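Van Wijk opens advice desk for family business owners selling up

Private bank Van Wijk has set up a separate advice desk for people who own medium-sized family businesses and plan to sell them or hand them on in the next few years. The desk will start taking clients in September and will be run from the bank's existing office in Leeds, with advisers travelling to clients in the rest of the north of England and in Scotland.

Dilani Haque, who joined Van Wijk eight years ago and most recently looked after its landed estates clients, will lead the desk. She will have a team of 8, made up of private bankers, a tax specialist and two planners who deal only with wills and trusts.

The bank said the new service is meant for owners whose wealth is still almost entirely held in the company they run. Many of them do not have a private bank at the time they agree a sale, and some choose one in the weeks after the money arrives. Van Wijk wants to start working with them earlier, when decisions on pensions, share classes and gifts to children are still open.

"Most of the owners we meet have a good accountant and a good solicitor, and they have had the same ones for twenty years," said Dilani Haque. "What they have not had is somebody sitting down with them to ask what they want the money for. That conversation takes longer than people expect. We would like to have it two or three years before a sale, and at the moment we are often having it two or three weeks after."

Van Wijk surveyed 261 owners of family businesses in the spring. Of those, 95 said they expected to sell or pass on the business within five years, and 78 of that group said they had no written plan for the proceeds. The bank will publish the full results to clients when the desk opens.

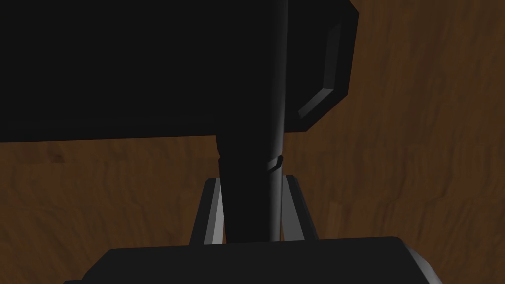 Clients of the desk will be offered a planning agreement before any sale takes place. Under the agreement the bank charges a fixed fee, paid in two parts, and the client is under no obligation to place money with Van Wijk afterwards. Owners who do become investment clients within a year of completing a sale will have the second part of the fee taken off their first year's charges.

The desk will not act as a broker or look for buyers. Where a client needs help finding a buyer or valuing a company, Van Wijk will give the names of independent corporate finance firms and will take no payment for the introduction.

Lending will also be available. Owners who have agreed a sale but have part of the price held back, or paid over several years, will be able to borrow against the amount they are owed, subject to the bank's normal credit checks. The bank said it had made loans of this kind to existing clients before but had not offered them as a standard product.

Zahira Latuheru, head of UK private clients at Van Wijk, said the bank had chosen Leeds because several of its longest-standing business clients were nearby and because the office had room for a larger team.

"We have been in Leeds long enough to know the accountants and the law firms, and a good share of our new clients already come from them," she said. "We looked at putting the desk in London and sending people up by train. Our clients told us fairly plainly that they would sooner deal with someone local."

Among the first clients to use the planning agreement, which has been on trial, is Gerd Rothe, founder of the packaging machinery maker Dostoda. He is handing control of the company to his two daughters and a group of senior managers.

"I had put it off," Gerd Rothe said. "There was always an order to get out. The bank made us go through it as a family, with the figures on the table, and we found that my daughters wanted different things from what I had assumed. One of them wants to run the firm and the other would like to be bought out. It is much easier to arrange that now than it would be later."

Van Wijk will use planning software supplied by Zinex to model sale prices, tax bills and spending over a client's lifetime. Clients will be able to see the results through their existing online account and to share them with their own advisers. The software has been in use in the bank's pensions team since last year.

The bank expects to add advisers in Edinburgh and Newcastle if demand is high enough, and will review staffing after the first twelve months. Ruwan Pathirana, the tax specialist on the desk, will also hold a series of morning briefings for accountants and solicitors, starting at 8.30 am, at the Leeds office. Places are free but must be booked.

About Van Wijk

Van Wijk is a private bank offering investment management, lending and financial planning to individuals, families and charities. It has offices in London, Leeds and Bristol.

The value of investments can fall as well as rise, and clients may get back less than they invest. Tax treatment depends on individual circumstances and may change. Loans are subject to status.

Media contact

Arif Miah, press office, Van Wijk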